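5.3 Grasp loss on thin utensils

Of the 493 episodes logged in the sink-clearing task, 32 ended in an unplanned stop. Seven of those were collision stops against a basin wall. Most of the rest began the same way: the gripper closed on a fork, spoon or knife, the controller recorded a successful grasp, and the utensil then turned between the fingers during the lift. We call this fault in-grasp rotation and treat it separately from a plain drop, which the gripper width check catches without trouble.

The width check compares the measured finger opening with a lower limit set at the start of the session. A mug rim or the edge of a bowl gives a reading well above that limit. A flat handle does not. With the limit set low enough to accept a fork, the check could no longer tell a firm hold near the middle of the handle from a weak hold at its end. Both passed, and the arm went on to the transfer step with its normal speed profile.

Figure 4 shows the setup with a utensil held over the right basin. The utensil is held at an angle, slanting down toward the right. The motion planner used a fixed tool envelope that did not include this extra length. Clearance to the basin wall and to nearby dishes was therefore overestimated whenever a long item was carried at an angle.
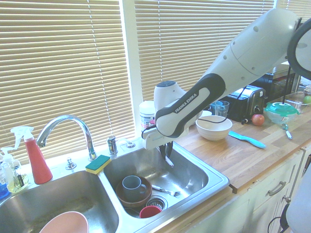 Figure 4. Sink-clearing task. The arm holds a slim utensil over the right basin, with a mug, bowl and fork below.

All seven collision stops involved this error. In each case the free end of the utensil touched the basin wall before the wrist had cleared the rim, and the external force estimate crossed the stop threshold. No dishes were broken. In two of the seven, the operator released the stop from the control station while the utensil was still wedged, and the arm pushed against it a second time. This was a fault in our procedure as well as in the software. The Denside interface showed the same message for a collision stop and for a planner timeout, and the operator had taken the message for a timeout.

Three changes were made in February. The envelope is now extended along the estimated axis of the held item. The lift pauses just above the grasp height, and the wrist camera estimate is compared with the one taken before the fingers closed; a large change in angle sends the item back down for a new grasp. Collision stops now have their own message and must be cleared by hand at the arm.

The pause adds time to every lift, including lifts of mugs and bowls that do not need it. We kept it for all objects because the class label was sometimes wrong when dishes overlapped. Reflections from the steel basin also disturbed the angle estimate, and we have no fix for this yet. Section 5.4 reports the repeat trials.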